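Setting and clearing a painted table without marking it

Painted tables look good until the first few hundred meals. Most of the damage comes from plates being dragged and from grit left under them. This is how we look after the grey one in the kitchen at Delunstead, which was repainted with two coats of Munarard and gets used every day.

What you need

A soft dry cloth, a second cloth for damp wiping, washing-up liquid, and a set of felt or cork mats if you serve hot food. We use Rana cork mats, 4 mm thick. Thinner ones let the heat through.

Before the meal

Go over the whole top with the dry cloth first. Work from the far side towards you and shake the cloth outside. If you wet the table while there is still dust on it, you push the dust around and it dries in streaks.

Check each plate underneath before it goes down. Run a thumb round the foot. Cheap stoneware often has a rough unglazed ring, and that ring will scratch paint faster than a fork will. If it feels sharp, rub it with 200 grit wet and dry paper under the tap until it is smooth, then wash the plate well.

Put plates down flat and lift them to move them. Don't slide them into line.

A matt grey top hides small scratches fairly well, but pale lint shows up on it, so keep the dry cloth handy when you set out white plates.

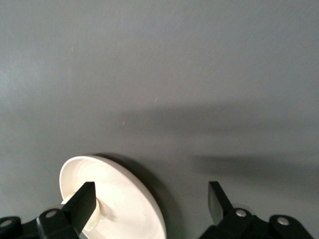
One reader wrote in to say that felt pads stuck to the foot of each plate work better than any mat. They come off in the dishwasher, so we only do it with serving dishes that are washed by hand.

After the meal

Lift the plates off one at a time and stack them on the worktop, away from the table. Pick up crumbs with the dry cloth, then wipe with warm water and one drop of washing-up liquid. Dry straight away.

For a greasy ring, leave a damp cloth on it for 8 minutes and wipe again. Flelura cream cleaner is too harsh for this and left us with a shiny patch.

New paint needs some 90 days to harden fully. Until then use mats for everything, cold plates included.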